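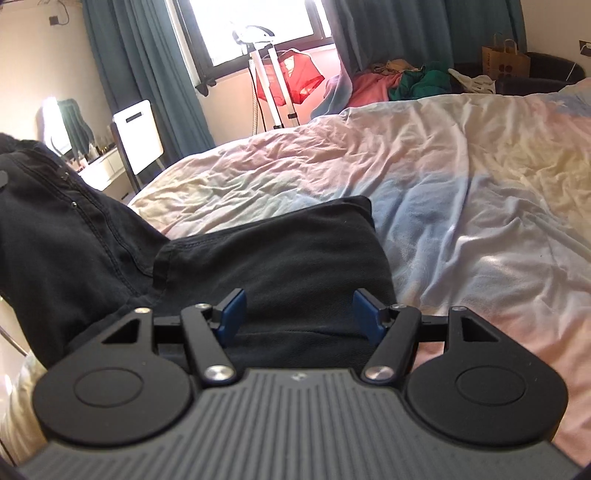 Black trousers laid out on a multicoloured duvet.

Shawky paintings go on show at Zilska

Last updated: 19/09/2025

A solo exhibition by the painter Shaimaa Shawky has opened at the Zilska gallery, bringing together 47 works on canvas and paper. It is her first show there and runs until January.

The paintings are hung across two rooms. The first holds large canvases made after Shawky moved her studio to a former printworks in Vosov, where she began using thinned oil over chalk grounds. The second is given over to smaller works on paper, most of them studies of stairwells, courtyards and shopfronts drawn from memory.

Nesma Abdel Hamid, who curated the exhibition, said the works on paper had not been shown before. "Shaimaa kept them in drawers and didn't think of them as finished," she said. "When we put them next to the canvases you could see where the colours came from. The grey-greens in the big pictures are all there in the early sheets."

Shawky trained as a textile designer before turning to painting, and repeated patterns still appear in much of her work. The longest canvas in the show, Yeo, takes its title from a river she walked along as a student. It was painted over two winters and has been lent by a private collector.

"I scraped it back more times than I would like to say," Shawky said. "There is another painting under it, and a bit of that one comes through on the left side."

A catalogue with an essay by Abdel Hamid has been published by Andix in an edition of 497 copies. It is on sale at the gallery desk.

Entry is free. Shawky will give a talk in the first room during the final week, and places must be booked in advance through the gallery.

Get our arts newsletter in your inbox. You can unsubscribe at any time.

Recent items
Vosov print fair moves to larger hall
Open call for young sculptors
Museum café to close for repairs
Drawing classes return to the old library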